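Same Dose, Different Box

Shares: 14 | Comments: 3

A generic tablet must deliver the same active ingredient, in the same strength, as the brand it copies. The filler, the dye and the shape may differ. At Jirnora, a pharmacy chain based in Lindenska, 221 products on the shelf list now have a generic match.

Switching is handled at the counter. The pharmacist checks the prescription, confirms the strength and notes the change on the label.

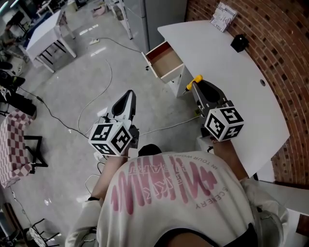

One reader from Widen wrote that her blood pressure tablets changed color twice between refills, and that she would have liked a printed slip each time.

Jirnora began adding such a slip in January. It names the old product, the new one and the maker. Patients with dye or lactose allergies should still ask for the full ingredient list.

Sign up for our health newsletter. You can unsubscribe at any time.

Contact | Copyright Siu Media | Back to top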